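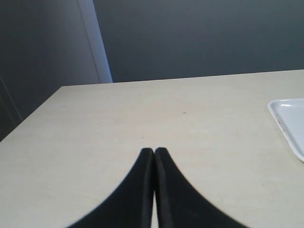

Service Robotics Practice
Unit 6 handout: Reviewing a bench-top gripper kit
Tandcombe Technical College

Read this before the lab. Bring a copy with you, since the review form refers to the section numbers.

1. What we are reviewing

The product for this unit is the Stovo bench kit, sold by Mangubat. It is a small arm package meant for kitchen and food-prep tasks at table height. The kit comes with a two-finger gripper, a wrist camera, a controller box and the Karnus software for recording and replaying tasks. The college has the kit on a trial license that runs through October. At the end of the trial the department will decide whether to buy it, and your reviews go into that decision.

You are not being asked to compare it with anything else. Review the kit on the tasks in section 4 and on the paperwork that comes with it.

2. The gripper

The fingers are black, curved on the outside and straight on the inside. They open and close in parallel. When closed, the tips meet first, and a narrow gap can remain lower down. Keep this in mind when you write about thin objects. A handle held at the tips and a handle held deep between the fingers are two different grasps and should be recorded as such.

Things to check before you start:

Fingers are seated and both mounting screws are tight.
Nothing is stuck to the inner faces.
The gripper opens fully and closes fully from the Karnus panel.
The emergency stop is within reach of the person at the keyboard.

If the gripper stalls during the open and close check, stop and write down the message from the panel word for word. Do not reset it first. The reset clears the log.

3. The wrist camera

The camera rides with the gripper, so the fingers are always in its view. This is useful for lining up a grasp. The cost is that the fingers hide whatever is directly under them, and tall or wide objects can run out of view when the arm is close.

With a long utensil, expect to see part of it only. Judge whether the handle is centered between the fingers, and use the arm position readout for everything else. 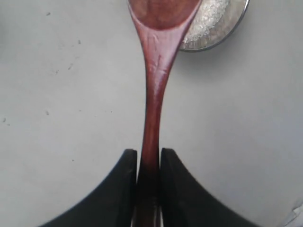
A handle that is centered at the fingertips may still be tilted. The usual sign is that the far end of the utensil drifts to one side as the arm lifts. Lift slowly for the first 12 millimeters, pause, and look again. If the far end has moved, set the utensil down and regrasp. Record the regrasp as a separate attempt.

Lighting matters less than we expected when we set up the kit. Shiny rims and glossy plastic are another matter. They produce bright patches in the camera view, and Karnus sometimes marks those patches as objects. Note each false mark on the form.

4. Tasks

Each group does 3 tasks. Allow 200 seconds for each attempt, counted from the moment the arm leaves its start position.

Task A. Pick up a spoon by the handle and hold it clear of the table.
Task B. Move the spoon to a dish and lower the bowl end toward the contents without touching the rim.
Task C. Return the arm to the start position, fingers closed, with nothing in the gripper.

Task C looks trivial and is often skipped in reviews. Please do it properly. A kit that can't come back to the same position each time will give poor results when a recorded task is replayed, and the replay feature is a large part of what Mangubat charges for.

5. Start position and repeatability

Save the camera view at the start of the session and again each time you finish Task C. Lay the saved views side by side and look at fixed features: the far edge of the table, the corner on the left, and any small mark on the surface. Use the same features every time. Movable items such as trays are poor references.

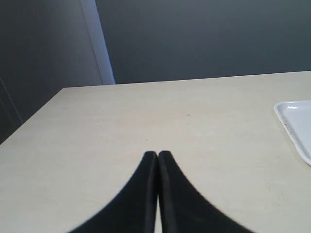
Small differences in the finger outline do not count as a position error. Large shifts in the table edge do. If you see one, check that the arm base has not moved on its clamp before you blame the software.

Do not wipe the table between the first and last saved view. Clean up when the session is over.

6. Paperwork

The manual is 242 pages long. You need the chapters on grasping, camera setup and fault messages. Answer these on the form:

Could you find the fault message you were looking for?
Did the steps in the manual match the Karnus screens?
Is it clear which parts can be cleaned, and with what?
Are the trial license limits stated anywhere in the manual?

7. Handing in

One form per group, with the saved camera views attached in the order they were taken. Write what happened on each attempt, including the failed ones. Opinions go in the last box on the form. Keep them to a short paragraph and say which attempt each one is based on.

Forms are due by 4 p.m. on the day after your lab session.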